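Windix gripper trials: minutes of the working meeting
Friday, 9:30, Utside lab, bay 2

Apologies: none received.

1. Previous minutes
Accepted with one correction. The cable strain relief on the Drorska arm is to be listed as open. It was recorded as closed in error.

2. Status of the comparison
The log now holds 3,074 grasp attempts across both end effectors (Purves parallel jaw with rubber pads, and the soft lattice fingertips). Attempts with a missing wrist video are included in that total and will be flagged before analysis. Agreed that flagged attempts count toward wear but not toward success rate.

3. Flat and thin objects
The parallel jaw still does better on single cards and envelopes. The soft fingertips do better on books and boxed stationery, where the cover gives a wide contact area. Two points raised:
- Fingertips flex outward when the load is off center, and the book rotates in the grasp. Grip force is to be held at 40 percent for the next set so that the two tools can be compared.
- Glossy covers are to be logged separately from matte covers.
The meeting did not agree on whether corner grasps should be scored. Left for next time.

4. Wrist camera
With a large object held close to the lens, most of the view is cover and focus is uneven. Proposal to move the camera back by 10 mm was accepted. A wider lens was discussed and not adopted, as the calibration would have to be repeated on both arms. Exposure stays fixed.

5. Controller
The Drorska controller drops to its slow loop when the force limit and the speed limit are changed in the same command. Workaround: send them as separate commands. The firmware request remains open.

6. Spares
Fingertips are to be inspected for torn cells after every 65 cycles and replaced in sets. Part numbers go in the shared sheet, with the print batch.

7. Actions
- Utside: refit camera bracket, rerun calibration on arm A.
- Windix: rerun book set at fixed grip force, both tools.
- Purves: send replacement pads and the revised jaw drawing.
- Strain relief: carried over.

Next meeting in October, same bay. Item 3 goes first on the agenda.

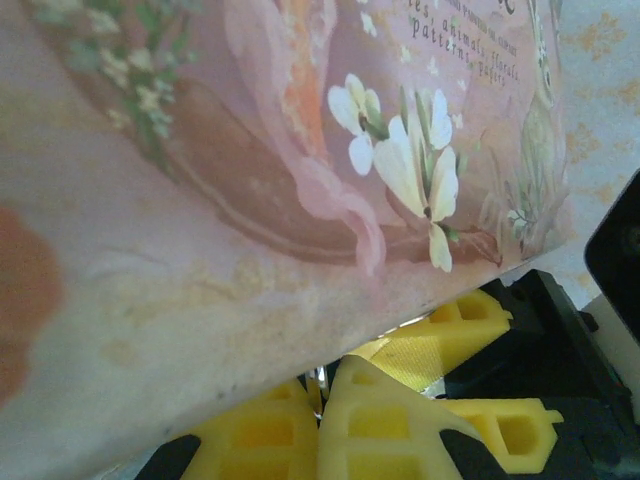

Grasp logs for the book set are to be uploaded before then, with cover finish filled in for each entry.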